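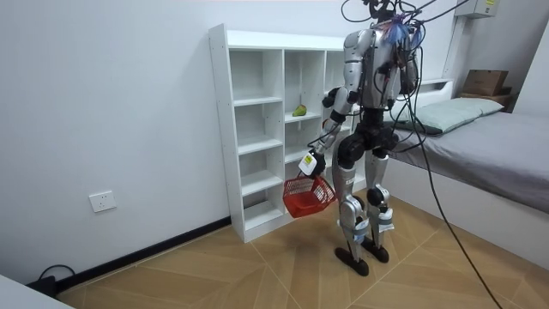 The cube shelf, finally in place

So the big white shelf from Preketti has its spot against the wall! I've wanted open cubbies in the little room for years (Valter Backlund, my neighbor, says I talked of nothing else all June) and the plan is to keep fruit in it, plus whatever else needs a home. The red mesh basket is for carrying things back to the kitchen. I love that basket.

Looking down into the cubbies. The green pear has a lovely reddish blush on it, and over in the right column there's a small, dark, bumpy green fruit. Plenty of bare white shelves left to fill, and you can see the little holes in the side panels too.

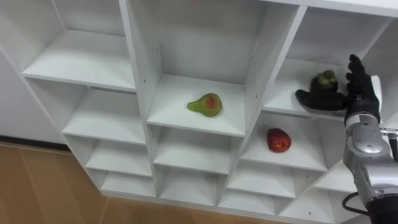

Pear, apple and basket

The pear is lying on its side, second shelf from the top, with a red apple a bit lower in the next column over. I think the red looks so good against all that white, and the basket matches it!

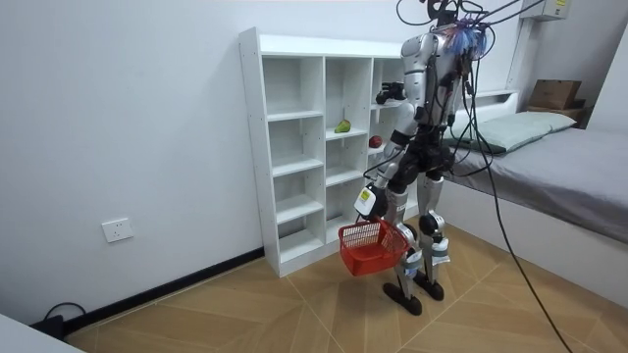
Does fruit keep well on an open shelf?

Pears and apples do fine for a few days if the room stays cool. I give them a cubby each so they don't bruise, and anything getting soft goes in the fridge.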